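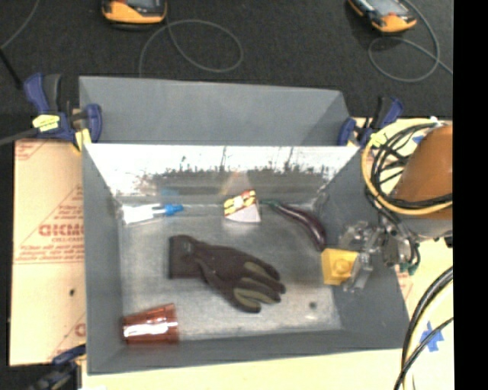
Glove and cup in the grey bin.

Section 3: Getting your first scene ready in Bistivau

Right, you've installed Bistivau and made an account, so now we can get to the fun bit, which is breaking down a fight scene so that your actors, your stunt people and your camera crew are all reading the same page. I wrote this section after using the planner on Kavitari, a small action film we shot in July with Joar Amundsen and Torunn Engström in the leads, so most of my tips come from getting things wrong on that one!

3.1 Load the script

1. Open the Projects tab and choose New Scene.
2. Drop in your script pages. PDF works best (I've had odd line breaks with everything else).
3. Type in the scene number exactly as it appears in the script. On Kavitari our big stairwell fight was scene 11, and I once typed it as 11A and spent a whole evening wondering where my notes had gone.
4. Press Save before you leave the page. There's no autosave on this screen yet.

Note: if your script has been revised, load the newest version only. Bistivau will happily keep both and show you the old dialogue.

3.2 Split the action into beats

A beat is one bit of movement that an actor can learn in one go: a shove, a fall, a grab and a turn. I like them short. Birger Fjeld, our stunt coordinator, likes them even shorter, and he usually wins.

1. Highlight the first piece of action and press B.
2. Give it a name people will remember. "Torunn over the banister" is much better than "Move 4b".
3. Pick who performs it: Actor, Double or Both.
4. Set the speed for rehearsal. Start on Slow, even if your cast are keen.
5. Carry on to the end of the scene, then press Check Order and read it all back out loud.

Caution: anything marked Both is shown on the actor's sheet as well as the double's. If you only want the double doing the fall, change it to Double before you share the sheets. Please do check this one twice.

3.3 Add the weapons and props

1. Open the Props panel on the right.
2. Add each item on its own line, with the person who carries it.
3. Tick Rubber, Replica or Other. Choosing Replica switches on a sign-out line for your armourer, and you can't switch it off.

Note: weights matter more than you'd think. Joar rehearsed for days with a light rubber rifle and then got the heavy one on the Monday, and his arms were finished by lunch.

3.4 Share the sheets

1. Press Share and choose Cast, Stunts or Camera.
2. Untick any pages that person doesn't need.
3. Send it, then send yourself a copy too and open it on your phone.

Caution: sheets already sent don't update when you change a beat. You'll need to send them again, with the word NEW in the title so people bin the old ones.

If a sheet opens blank, go back to 3.1 and make sure the scene was saved. Camera angles and lens notes are in Section 4.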